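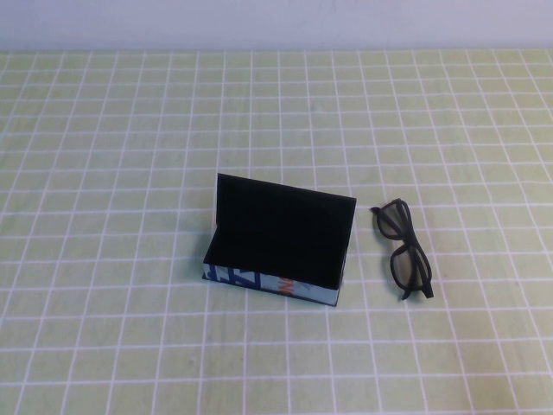 J. Lakatos

About Vollier

Hi, and thanks for clicking through! I run Vollier, a very small company that teaches people to build a robot arm at home and helps them get it to do something useful once it's bolted down. We're in the town of Tendlow, in the back half of a shared workshop at 511 Lorkthorpe Road, between a bike repair bench and a couple of people who make guitars. If you can smell lacquer, you've gone one door too far.

I started the company on my own kitchen counter. I'd been a machine shop person for a long time, and I wanted an arm of my own that I could take apart without filling out a form first. The first build cost me $1434, and a good chunk of that was motors I bought twice, having wired the first set up wrong. It had a lot of wobble in the elbow and a wrist that sagged whenever I left the room. I loved it. Friends came over to look, then wanted to build their own, and after a while I had so many people's parts in my hallway that I couldn't get to the coat closet. So I rented the bench space, and then a bit more bench space, and now there's a sign.

What we do

Mostly classes. You come in, you build an arm from a kit (printed parts, motors, a controller, a great many screws), and you take it home with you. The class fee is $300 and the kit is separate, so you can bring your own parts if you've already started. Plenty of people do! I'm very happy to look at a half-finished arm in a cardboard box. I've seen joints assembled backward, belts cut short, and one gripper that had been glued shut by accident, and all of those people went home with something that moved.

The kit we sell is called the Tendlow. It's a tabletop arm with two fingers on the end and room for a small camera at the wrist. You can mount a second camera to the side, on a post or a shelf, and we recommend it, although people tend to skip that step and then come back for it. The wrist camera is wonderful up close and hopeless for telling you where the rest of the arm has gone.

We also do open bench time, for anyone who has taken a class or brought in a build of their own. There's a soldering station, two printers, a drill press that belongs to the bike people (ask them first, please) and a table with a green grid on it where we try things out.

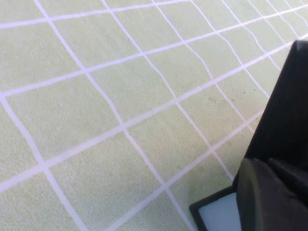

Does the grid do anything, somebody wrote to us in March, or is it there to look scientific? And could they get by at home with a plain tabletop?

I liked that email a lot. You can get by with a plain tabletop, yes. I did, back at the counter. What the grid gives you is a quick way to put an object back where it was, or to move it one square over on purpose, and if you're trying to find out why your arm misses on the left and not on the right, that saves a whole evening of muttering. It also makes lens distortion easy to spot: a line that you know is straight comes out bent near the edge of the picture, and then you know what you're dealing with. A sheet of wrapping paper with squares on it will do the job. So will tape and some patience.

What we practice on

Household things. I'm stubborn about that. When I was learning, all the exercises seemed to use neat little cubes in bright colors, and then I'd go home and ask my arm to pick up a spoon and it would be hopeless. So our table gets the kind of stuff that lives in a kitchen drawer or on a nightstand: tape rolls, tea tins, a TV remote with no batteries in it, socks.

Right now the favorite is a pair of glasses and a hinged case. It sounds like nothing, and then you try it! Glasses are mostly air. Grab the rim and you've got a good hold, grab a temple tip and the whole thing swings around on you. Dark lenses let some of the table show through, so a vision program that was doing great on a solid object suddenly has opinions about where the edges are. And you've got to set them down again inside a box with a lid on it, and the lid is right where your wrist wants to be.

The case is its own problem. A black lining and a black lid look like one big dark shape to a cheap camera, and finding the spot where the back wall of the base stops and the lid starts is harder than it has any right to be. I usually have people do it by hand first, driving the arm around with a controller, before they write any code at all. You learn a lot about your own wrist that way. Most people come in too low and bump the front wall. I still do it when I'm talking at the same time. 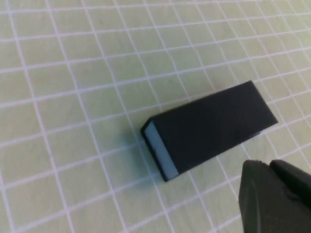 Wrist view of the green grid, gripper fingers at lower right.

How we teach

Slowly, and with the covers off. I don't like the kind of class where you follow the steps and at the end the thing works and you couldn't say how. So we stop a lot. We swap a motor that was fine, just so you've had the practice before one fails at home. We run the arm with the shoulder screws a little loose, so you can see what that looks like on the camera, and then tighten them and run it again.

Classes are small because the room is small. There's no age limit at the top, and at the lower end we ask that kids under twelve come with an adult who plans to build too (the adults who only plan to watch always end up with a screwdriver in hand anyway, so let's get that out of the way). You don't need to know how to program. You'll want to be okay with a bit of reading and with tiny hardware. Bring your reading glasses if you use them, and maybe keep those off the practice table.

Fingers come up in every class, so a word on those. The ones in the kit are printed, and printed fingers wear out. The tips get rough and chipped, usually on the side you favor. People ask if they ought to replace them the minute they look ugly, and my answer is to wait until they slip. A slightly chewed fingertip can grip better than a new smooth one. The files are yours to keep, so you can print as many as you want, and you can change the shape too. I've seen long skinny ones, ones wrapped in bicycle inner tube, and a pair with grooves cut in them just for holding pencils, which I was a bit jealous of.

A note on building at home

Clamp the base. Please. A desk arm that isn't clamped will walk itself toward the edge, and it always seems to pick the moment you've gone to answer the door. Put the power switch where you can slap it without reaching over the arm. Keep the cable from the wrist camera loose enough to bend at every joint and tied down enough that it can't catch. I put more hours into cable than into any other part of my first build and I'd do it the same way again.

And shiny plastic is mean. Anything in a clear or glossy wrapper throws bright streaks that move when the arm moves, and your program may decide that the streak is the object. Turn a lamp away, or close the blinds, before you go changing any numbers.

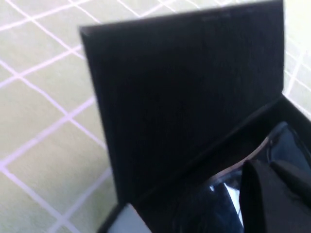
I built mine in a closet, one reader commented under our kit page, and the thing I wish I'd known is that soft stuff is harder than hard stuff. A folded cloth never folds the same way twice, and my arm kept pinching air.

Yes to all of that, and I'm impressed by the closet. For cloth, we have people go for a folded edge and come in from above, with the fingers wide open, and close slowly. It works better on thick fabric than thin. If you're stuck on it, bring the fabric with you to open bench and we'll try a few finger shapes.

What we don't do

We don't do factory installs, and we don't sell finished arms. I get asked about both, and I'm flattered, but there are firms set up for that and I'm one person with a shared drill press. We don't build things that fly, either. The guitar makers have asked me to put that in writing.

We do repair Tendlow arms, whoever built them and however long ago. Send a short video of the problem if you can, with the sound on. A bad gear has a noise you get to know.

Finding us

Vollier is at 511 Lorkthorpe Road, Tendlow, through the side gate and up the ramp. Parking is on the street. The front door belongs to the bike shop, and they're very nice about it, but use the side gate. The class list and the parts list are both on the kit page, and questions sent through the contact form come straight to me. I answer in the evenings, usually with a screwdriver still in my pocket.

Page last updated October 19, 2025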